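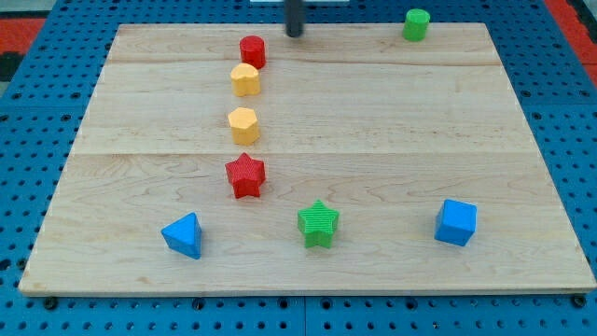
## Questions I get about the Hastham toy library

I'm Saskia Sheehan and I run the toy library in Hastham. I last tidied this page up on May 16, 2022, so if something's out of date, send me a message and I'll fix it (eventually!).

### Do I have to live in Hastham?

No! We've got families who drive over from Issa and a few from further out. As long as you can get things back to us, I'm happy.

### What does it cost?

It's £16 for a year, per household. If that's a stretch, have a quiet word with me or send an email and we'll sort something out, no forms. Grandparents and childminders can share a family's card, and plenty do.

### How many things can I take home?

Two big toys or one big toy and a bag of small ones. Puzzles count as small. The wooden railway counts as big, I'm afraid, even though it comes in a bag, and I've had this argument with my own sister.

### How long can I keep them?

Four weeks, and you can renew once if there isn't a waiting list. The balance bikes always have a waiting list from February onwards, so put your name down early if you want one for spring.

### We've lost a piece. How much trouble are we in?

None at all. Tell me which piece and I'll write it on the label. I've got a biscuit tin of odd bits behind the desk and there's a fair chance I can match it. Please don't keep the whole toy at home for months because you're embarrassed, that's the one thing that does make me grumpy. Lost pieces often come back much later anyway, usually from a coat pocket.

### Are the toys cleaned?

Everything gets wiped down when it comes back and goes on the "resting" shelf before it's lent out again. Soft toys and dressing-up clothes go through the wash at my house. If you could give sandpit things a good rinse before you return them I'd be ever so grateful.

### What ages do you cater for?

Mostly babies up to about seven. There's a shelf of board games for older ones as well, and grown-ups borrow those more than the children do.

### Can I donate toys?

Yes please, but ask first! We've got more than 100 jigsaws and I can't face another. What I'd love is shape sorters, pull-along toys and anything with big chunky wheels. No car seats or helmets, sorry.

### Where do I find the catalogue?

It's on the Noridex site, search for "Hastham" and it should come up. The photos are a bit hit and miss. If you're after the Flerska play kitchen, it's listed under item 887 and not under kitchens, and I still haven't worked out how to move it.

### Can we stay and play?

You can, there's a rug and a kettle. Bring your own mug if you're fussy about mugs.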